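Why Do Some Sourdough Starters Rise Faster?
Project report by Bríd Fitzgerald
November 6, 2022

My grandmother kept a starter going on top of her fridge for most of my childhood, and I always wondered why hers doubled before lunch when mine sat there like wet cement. So when we got to pick our own topic for food science, I knew right away what I wanted to do! I teamed up with Eimear Ó Conaill, who had never baked a loaf in her life (she has now baked plenty).

We made three starters with three flours: plain white, whole wheat and rye. Each jar got 100 grams of flour and 100 grams of water on the first day. After that we fed them every morning before class and marked the height on the glass with a rubber band. The white and whole wheat flours came from Geraghty, the little grocery near campus, and the rye came from the Plikness mill, where they let us look at the stones turning.

The first few days were slow. Rye was the first to show bubbles, and it smelled like green apples, which we loved. Whole wheat came next. The white flour did almost nothing until day six, and Eimear wanted to throw it out. I'm so glad we waited, as it caught up nicely in the second week.

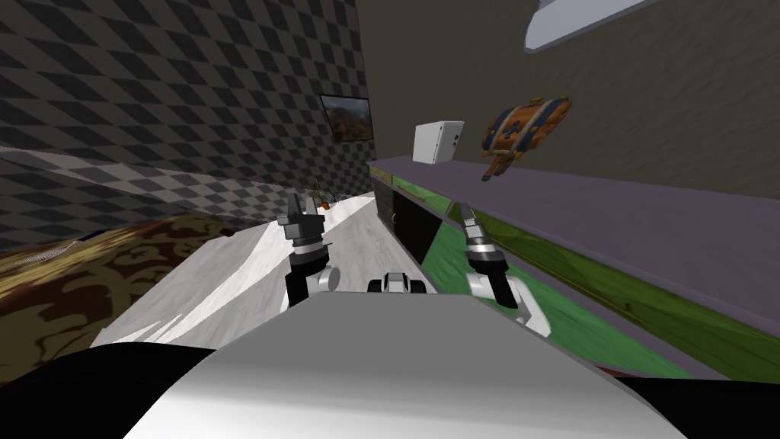 For the bake test we used the same recipe for all three, with 700 grams of bread flour per batch and the dough left overnight in the fridge. The rye starter gave us the tallest loaf. It stood 87 millimeters high at the center, and the crust crackled while it cooled (best sound in the world). The white loaf was flatter but had the mildest taste, and most of our classmates liked it best.

We think whole grain flours start faster because they keep the bran, where a lot of the wild yeast and bacteria live. We only ran the test once, though, and our kitchen got pretty cold some nights. If we do it again in April, we want a steady warm spot for the jars and at least two jars of each flour.

The rye starter is still alive and lives in my fridge. Eimear took the white one home.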